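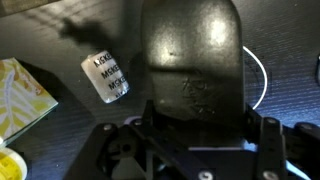 Sanding back the dining table, part 2

28 Jun 2018

The old finish on the Brovwood table came off in two evenings. I used 80 grit on the worst rings near the window end, then 120, then 180 over the whole top. Going finer than that closed the grain on my test board and the stain went blotchy, so I stopped there.

Stain is Haugen dark, one coat, wiped off after 6 minutes. The can says ten to fifteen. At ten minutes the end grain on the test piece was nearly black, and I did not want that along the breadboard ends.

For the topcoat I went with an oil-based wiping varnish, thinned one to one with mineral spirits for the first coat and used straight from the can after that. Four coats, a day between each, with a light pass of gray pad before the next one. The third coat picked up dust because I had left the hall door open. That one got a proper rub with 320 wet.

Afroza Talukder asked in the comments on part 1 whether wax over varnish is worth doing. I tried it on the underside of one leaf – it feels nicer for a month and then shows every glass. I left the top bare.

Total cost was 286, most of it sanding discs. The leaf hinges are still loose and need longer screws.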